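The Samonte tabletop is back in stock as of 7/25/20, and we're so happy to have it on the page again! It's the plain one, with no grain, no pattern and no beveled edge, and it has been our favorite top since Sikum started making it. People use it for sewing, for model kits, for sorting seeds, for doing taxes. One customer in Cadesside bought a second so the first could go back to being a dining table.

## Samonte Top, Cream

The color is the thing we get asked about most. It's a soft cream that sits between white and oatmeal, and it is much easier on the eyes than bright white when you're bent over small work for an evening. Dark thread, pencil marks and tiny screws all show up well against a pale top (so do coffee drips, but they wipe off).

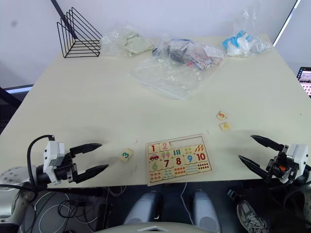

*A cream-white tabletop from above.*

The finish is matte and very smooth. Paper slides nicely, and you can write on a single sheet without a pad under it. If you've ever tried to trace a pattern on a table with deep grain, you know how good that feels — the pencil just goes where you point it.

**Specs**

- Depth: 900 mm
- Pre-drilled holes for legs: 8
- Bolts in the bag: 8, plus the hex key
- Colors: Cream only for now, with Fog coming in September

## Legs

Legs are sold separately. The Dustis set is the one we like best with this top, and the holes line up with no extra drilling. Start all the bolts by hand before you tighten any of them, then go around and snug them up with the key. Do it upside down on a blanket and get a second person for the flip — the top is heavier than it looks!

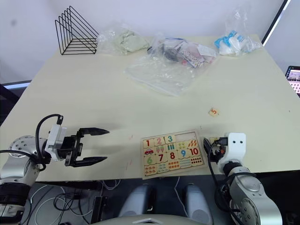
Older Dustis legs with the square plate will fit too, but you'll want the longer bolts. Drop us a note with your order and we'll put them in the box.

## Care

Warm water, a drop of dish soap and a soft cloth will handle nearly everything. Ballpoint ink comes off with a little rubbing alcohol if you get to it the same day. Please skip the scouring pads, which leave shiny spots in the matte finish, and use a trivet under hot pans. For craft knives, use a cutting mat.

## Shipping

Tops go out flat, with foam corners, and usually arrive in 9 days. Check the corners before you sign for the box. If one is dinged, send us a photo and keep the packaging until you hear from us. Leg sets ship in their own carton and may show up a day or two earlier.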